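Home News Projects People Archive Subscribe

Folding, continued

Readers who have been with this newsletter since February will remember that we promised a machine that could put away the washing. It can't yet. It can pick up a sock with great confidence and then hold it over the bed, apparently waiting for the sock to explain itself. We have used the months in between to collect better examples, and this is a report on how that goes.

Tuslow, for newer subscribers, is the part of Valtlow that deals with cloth. The way we work is simple to say. A person holds a gripper in each hand, the same shape of gripper the robot will have, with a camera on it looking down at the fingers. The person folds something. The camera records what the fingers saw and the software works out how the hand moved. Do this enough times, in enough bedrooms, and the learning system ought to begin to notice what all the folds have in common. One fold, start to finish, is what we call an example, and every morning's work is measured in them.

Our first set was gathered on a white table under good lights, with T-shirts bought for the purpose. They were all the same size and had never been sat on. The model trained on that set was superb at folding new T-shirts on a white table. Mitra Kazemi took it to a real bedroom, laid out a pair of joggers on a patterned cover, and watched it try to pick up a printed flower. She wrote in the log, "Firm grip on a leaf," and went to put the kettle on.

So we moved to beds. A bed is a terrible place to fold clothes and is where a large part of the population does it. It gives under your hands. The cover rucks up when you pull a sleeve across it, and then you have a crease that belongs to the bed and a crease that belongs to the jumper, and from a camera a few inches up there is not much to choose between them. Busy covers are worse, and so we go looking for busy covers. We now get unreasonably pleased about florals.

Dark clothes are the other thing we were short of. Navy is the worst. Black at least has the decency to look like a hole, whereas navy shows you just enough of a seam to get your hopes up. A person gets round this by feel, and by already knowing what a tracksuit is. Our grippers have no feel to speak of, so whatever the person's fingers might have learned has to be picked up by eye or done without. Piping helps. A label helps. We have become fond of any manufacturer who puts a pale line down a dark seam.
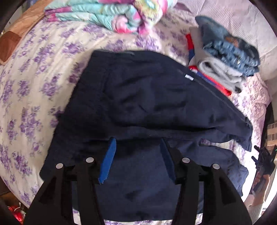
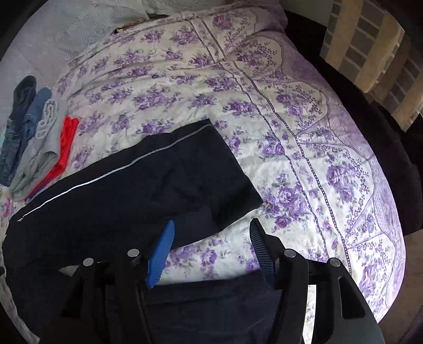

Navy on roses, with other folded clothes towards the side of the bed.

The working rules for a session have settled down a bit since the last issue. We do five garments, then stop and check the recordings before doing any more. This came in after the afternoon when Carrasco (the tracking software, not a colleague, although it sulks like one) lost its place early on and went on cheerfully recording that the left hand was in the ceiling. We folded for the rest of that session and kept none of it. Stopping every five is tedious and people complain, and I complain too, and we do it.

The second rule is to fold the way you fold. The early recordings have a dreadful, formal quality, like people eating soup at a job interview. Everyone had silently decided there was a correct method and was trying to remember what it was. We don't want the correct method. We want the way you do it when there's something on the radio. If you go back and tug a corner straight, leave it in. Going back is most of what folding is, and a system that has only seen perfect first attempts has no idea what to do after a bad one.

The third is to let go properly. With bare hands you release a shirt without thinking and slide your fingers out from under it. With a gripper you open the jaws, lift, and find that the cuff has come along for the ride. There is a small outward wiggle that sorts this out, and everybody who holds the grippers for long enough discovers it alone and believes they invented it. Mitra has asked us to stop naming it after ourselves in the notes.

As to numbers, our target for this round is 300 examples on beds, with no more than a third of them being T-shirts. That last part was put in writing because T-shirts are easy and people drift towards them. Trousers take two pairs of grips, sometimes more if the legs have twisted, and a hooded top is a small argument with an octopus. When someone is behind on their tally you can tell from the sudden rise in T-shirts. We have also banned counting pillowcases, following an incident.

Results, such as they are. The current model, trained on the half of the set that has been checked, folds joggers in half lengthwise and then loses interest. It has stopped grabbing the pattern on the cover, which I would like recorded as progress. It still has trouble with sleeves that have ended up underneath the body, and deals with them by folding everything else very neatly around the problem. I know several people who do the same.

We'd like more bedrooms, particularly ones with knitted or tufted covers, which we don't have enough of. A session takes 3 hours including setting up, and you would be using your own clothes on your own bed. They will be put in piles by the end of it, to a standard I decline to guarantee. Please don't tidy first. Two of our hosts last time had folded everything before we arrived, out of politeness, and we had to ask them to throw it all back in a heap while we stood on the landing and looked at the carpet.

If you want to be on the list, get in touch by 15th July and put Wumemora in the subject line. That's the name of the round, and the inbox sorts by it. Messages without it go to the folder for invoices, where they are read slowly and with suspicion.

Next issue: fitted sheets. We have allowed extra pages.

Contact the newsletter | © Valtlow, all rights reserved | Back to top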